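Zirutum paper-feel screen protector for tablets – my review after a few months

Posted October 26, 2023

I put off buying one of these paper-feel films for ages. I draw a little, I take a lot of notes, and I read recipes off my tablet with fingers that are never as clean as they should be. Plain glass was driving me nuts with the glare, so back in April I ordered the two-pack from Zirutum and I've been living with it ever since. Long enough to have opinions! 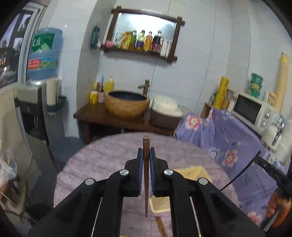
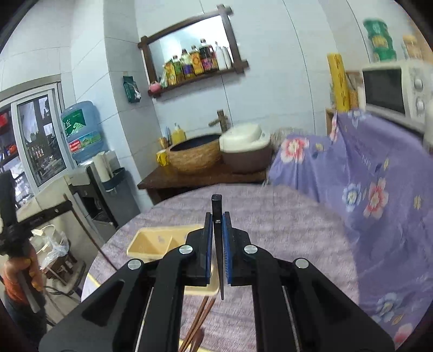
Chopsticks on the round table, both shots

So, the basics. You get 2 films in a flat cardboard sleeve, a couple of wet wipes, a microfiber cloth, a sheet of dust stickers and a little squeegee card. I paid 23 dollars for the set, shipping included. It's a thin plastic film with a matte, slightly toothy surface. If you want drop protection, this is the wrong product and you should buy tempered glass. I keep my tablet in a thick folding case anyway, so a scratch-proof layer with a nicer feel was all I was after.

Putting it on

Let me tell you about film number one, which lasted under an hour. I did it at my desk with the window open (mistake) and got a cat hair right in the middle. I peeled it back, got the hair out, let the film flop over onto itself, and that was the end of that. Film number two went on in the bathroom after I'd run a hot shower to settle the dust. The hinge method they show on the sleeve works well – you tape one long edge down like a book cover, lift, peel, and lower it slowly while you push the air out with the card. Took me 20 minutes because I was scared of wrecking it. There were 5 tiny bubbles along the bottom edge and they'd gone by the next morning.

The cutout for the front camera lines up fine on mine. The film does stop a hair short of the edge of the display on all sides, so if you're picky you'll notice a faint line when the screen is white. I stopped seeing it within a day or two.

How it feels to write on

This is the part I love. A stylus on bare glass always felt like skating to me, and my handwriting looked like I'd done it on a bus. With the film on there's enough drag that my letters come out looking like my letters. It makes a soft scratchy sound too, which I find kind of cozy and my sister can't stand. Shading with a wide brush feels great. Long straight strokes are a bit slower than on glass, and if you press hard you can feel the grain.

My friend Vilgot Sæther, who draws far more than I do, borrowed it for an afternoon and thought it was a touch too rough. He uses the Brulia film, the smooth matte one, and after trying his I get the point. The Brulia is quieter and the picture underneath is clearer. It also felt closer to plain glass than I wanted, so I'm staying put.

The picture

OK, the downside. Matte films scatter light, and on this one you get a faint rainbow sparkle on white backgrounds. Photos lose a little punch. For movies I wish I could take it off for the night and stick it back on, and no, you can't do that, please don't try. Outdoors it's a huge step up, though. I can sit on the back steps and read without staring at my own chin.

Fingerprints hardly show. Grease does if you're cooking, but a barely damp cloth takes it straight off. I skip glass cleaner, as the sleeve says it can cloud the coating.

Wear

The film has gone smoother in the lower right corner where my hand rests and where I do most of my writing. You can see it if you tilt the screen. My stylus tip has also worn down faster than it used to, and I've already swapped it once. Tips aren't free, so add that to the price if you write every day. No peeling at the corners so far, even with the case rubbing on them.

Customer service

I wrote to them about my ruined first film, mostly to ask if single sheets were sold. A very polite man called Vasilică Munteanu answered the next day and said they only come in pairs. Fair enough. He did send me a link to a better installation video, which I could have used sooner!

Would I buy it again?

Yes, for notes and sketching. If you mostly watch shows on your tablet, get something clear and save yourself the sparkle. Four stars from me, and I'll be ordering the next pack once that corner gets too slick to write on.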